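Tuesday, student project "Tidy bench", notebook of team Gosudine

Started at the bench after lunch. Xiomara Van Dusen came for the first hour and we agreed the task for the competition: tools go from the table back to the pegboard, two arms, 60 seconds for each tool.

Changes since last entry:
- Gripper opening speed set lower in Surnow (our control script).
- Home position of both arms moved back by 8 cm. The old one was too near the hooks.
- Wrist camera exposure fixed by hand. Automatic was jumping when the fingers came close.

We made about 2 hours of practice. The tape rolls are easier than I expected, the scissors are still difficult - the handles turn on the hook and the arm does not know it. For the pliers I want to try a grip nearer to the joint. Sivakumar's team is using the handle ends, I will ask them on what angle.

To do: write the order of tools in the task sheet, check the cable loop at the left wrist, copy the logs to the Pullerex folder before somebody cleans the disk.
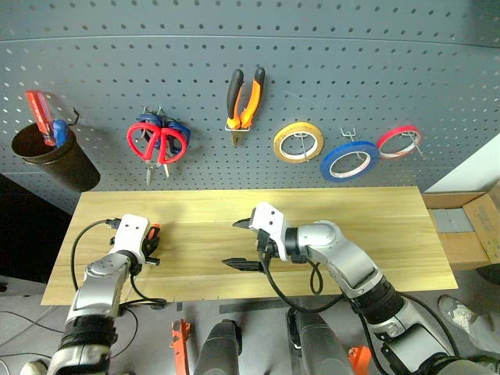
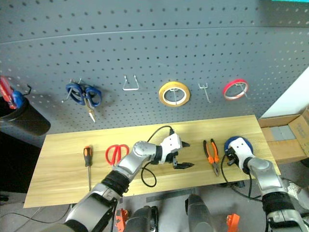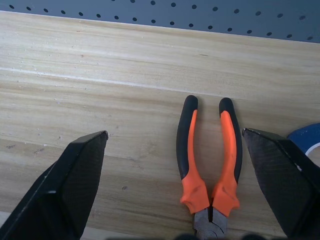
Pegboard task, first two from the head camera, last one from the wrist camera (pliers).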